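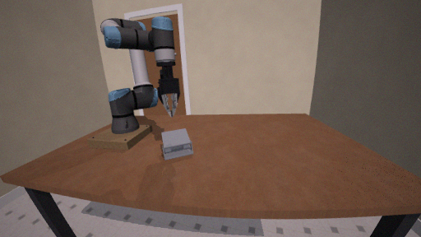 The large brown table against the beige back wall.

Cameron Sutherland
August

Does a Shorter Lunch Line Mean Less Food Waste?

The Drummond school cafeteria says its new lunch schedule cut food waste by 51 percent. I wanted to believe it, but the number comes from a single Tuesday, and the menu that day was pizza. Kids finish pizza.
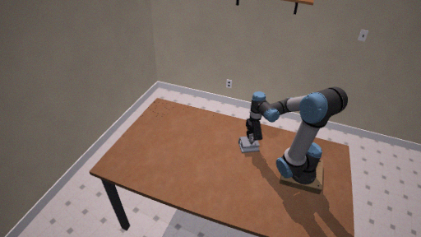
For my project I asked for the waste logs from Drummond and from Zillilstead, which kept its old schedule. Zillilstead has 485 students and Drummond has over 900, so comparing total pounds is no use. I used ounces per student. I also left out 4 days with no entry at all.

Waste at Drummond did go down a little. It went down at Zillilstead too, where the schedule stayed the same. Both schools had switched to smaller milk cartons that spring, and the report doesn't mention it. 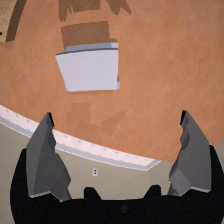 I would not throw out the new schedule. Students told me they like it. But I can't find the 51 percent in the logs, and I think the school should weigh the trash for a full term before printing that number again.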